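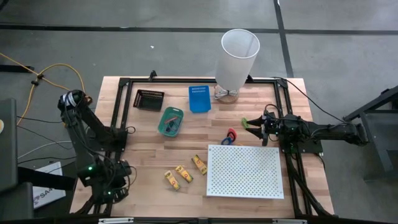
Grastden, February

Storage and Sorting, week 3 – Containers first, things second
Notes by Danuta Urbańczyk. Typed up fast after the Monday session, so check against your own before you hand anything in.

Reading for this week: Kozan, chapter on open containers (in the course pack, p. 40 onward). If you missed week 2, get the handout from Ebise Kahsay, she has the spares.

1. Where we left off

Last week was vocabulary. Home, landing spot, overflow. Quick recap:

Home – where a thing lives when no one is using it.
Landing spot – where it gets put down when hands are full. Everybody has one whether they planned it or not.
Overflow – what's left when the home is full. Usually ends up at the landing spot.

Most of your homework mixed up landing spot and overflow. A basket by the door with keys in it is a landing spot. The same basket with keys and 3 weeks of mail is both. Say so in your write-up, don't pick one.

2. Types of container

Slotted basket. Sides have long openings. Contents half visible from the side. Thin things poke through, so pencils and knitting needles are a bad match. The small black one on the table is this type.

Perforated basket. Lots of holes. Holds smaller things than a slotted one, lets dust and crumbs out. The blue one is perforated and rectangular. Someone asked if the two are interchangeable. For socks, yes. For screws, neither.

Tray. You see everything at once and reach in from any side. No stacking of contents, or you lose the point of a tray. A long tool can lie across it on the diagonal, as the red-handled one does in the teal-green tray. Diagonal is fine if the tray is for one tool. If it's for four, the diagonal one has taken the whole floor of the tray and the other three have nowhere to go. Lay it along the long side.

Closed box. Label does all the work. A closed box with the label turned to the wall is the same as a box with no label. We spent too long on this but it comes up in the assignment.

Lidded bin – not covered, week 5.

3. Loose groups

A loose group is a set of like things with no container around them. The three yellow boxes with the red-and-white labels are the one we used. They match, so your eye puts them together even though they're scattered. Sabina Hrubý's point, which I wrote on the board: the eye groups by color before it groups by distance. So a matching set can be spread out pretty far and still read as a set. Three different boxes spread out the same way read as clutter.

Does that mean leave them scattered? No. It means they are the easy ones, so do them late. Start with the odd things.

Pulling a loose group together, steps:
Clear a strip on one edge of the table.
Bring the boxes to the strip one by one.
Same side up, labels facing you.
Gap between them the width of a finger so they can be picked up again.

Don't put them in a basket just becuase there is a basket. If the box is already a container, a second container has to earn its place.

4. Awkward things

Things that match nothing else. Every table has a few.

Scissors. Classic stray. They get used with everything so they get put down next to anything – right now the red and blue pair is by the corner of the white perforated board. Options: hook, cup, or a tray shared with other cutting tools. Whole class voted for the cup. I still prefer the tray, the cup tips over. Don't store scissors in a slotted basket unless the slots are narrower than the blades.

Flat board. Takes up a lot of surface and does nothing lying down unless you're working on it. Store on edge, against something. Boards with a grid of holes can also be hung, if you have a peg or hook that fits.

Tall things. The white tube, the one that looks like a lampshade, at the upper right. Tall goes to the back or to a corner so it doesn't block your reach. Clear bases are easy to bump, you look at the tall part and forget about the foot. Move by the base and not by the top. Ilgın asked about two hands, yes, two hands.

5. Order of work

This is the bit that's on the test.

First the tall and breakable, get them somewhere safe.
Then strays.
Then empty out one container and decide what it's for. Write it down.
Then loose groups.
Flat things last, they slide in anywhere.

Reason for deciding one container at a time: if you empty all of them you now have a bigger pile and no homes. Saw this in the Clavby exercise last term, where one group had 63 items on the floor by the break and went home with 40 of them in a bag.

Kozan does it in a different order (flat first). Fine for a closet. For a table I don't agree, because you need the surface.

6. The floor counts

Under and next to the table. Cords, cases, spare boxes. An extension cord, like the yellow one over on the left, should be coiled up short on the side where people don't walk, with only the length you need let out. A box that lives on the floor needs its label readable from standing height. Add "floor" as its own line on your sheet, half of you left it out.

7. Assignment

Pick a table at home or at work. Any table in use.

a) Draw it from above. Rough is OK, boxes and circles.
b) Mark each container with its type from section 2.
c) Mark loose groups with a dotted line.
d) List strays.
e) Write the order you would work in and where you would break from section 5, with a reason.

One page, two at most. Last time I got 381 words on a single drawer and it was good, but that's plenty.

Hand in at the Skultley room before class or leave it in the folder by the door. Late work goes to Zübeyde Kozan, not me.

Bring next week: one tray, one basket, any size, and ten small things that don't belong together. The Bilgin shop has cheap baskets if you don't own one, but a baking dish will do for the tray.

Still open from the discussion, will pick up next time:
– labels on the short side or the long side?
– is a tray with a lid still a tray
– what to do with a thing that has two homes (Ebise's tape measure)

Room change for week 4, same bulding, upstairs.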